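**Suing the council after a police custody injury - has anyone here been through it?**

### trellico_mum

Hello all, long-time reader, first time I've had the nerve to write anything. My nephew was hurt while he was being held at Brivholm station in September. Broken wrist, and a cut over his eye that needed stitches. He was let go without charge the next morning. The family is talking to a solicitor, Mirjam Eberhard, who has been lovely, and she thinks we have a civil claim against the force whatever the complaint finds.

What I'd like to know is how people coped with the waiting. My sister can hardly sleep, and every time the phone goes she thinks it's news. I've been round most evenings and we just sit at the table going over the same two pages of the custody record.

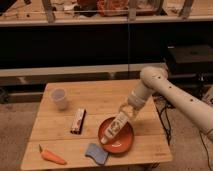 ### Fidelina Urrego

Oh love, I'm so sorry. We went through something like it with my brother, different force, and it took 610 days from the first letter to the settlement (I know because my dad crossed them off on the calendar in the hall, bless him). My main advice is to write everything down now, while it's fresh, even the silly bits like who was on the desk and what they said about parking.

And do ask Mirjam about the cell footage this week if she hasn't already requested it. Ours had a gap in it and we spent months arguing over that alone.

### manaia_t

Sorry to hear it, and I hope the wrist mends well. I'm going to disagree a little with the rush to court, though. I'd let the complaint run its course first. When my cousin sued straight away, the force stopped talking to the family altogether, and what they really wanted was for somebody to sit down and say sorry. They got money in the end and they're still cross.

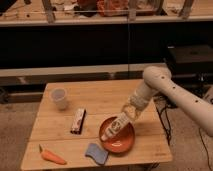

### Fidelina Urrego

Manaia, I do see that, but there are time limits on these claims and a complaint can drag on past them. You can do both! Our solicitor sent the letter of claim and the complaint carried on beside it. The apology came with the settlement, for what it's worth - a short one, but Dad kept it.

### manaia_t

Fair point on the time limits, and I should have said so. I'd still ask the solicitor which way round she'd go, and what it costs if they lose. My cousin had to find 80 pounds just for copies of the medical notes and it wasn't the last bill by a long way.

### trellico_mum

Thank you both, I've read these out to my sister and she had a little cry, the good sort I think. Mirjam has asked for the footage already and we're seeing her again on Friday, so I'll take the question about costs with me. Nephew has started his own notebook as well. He's got as far as the van.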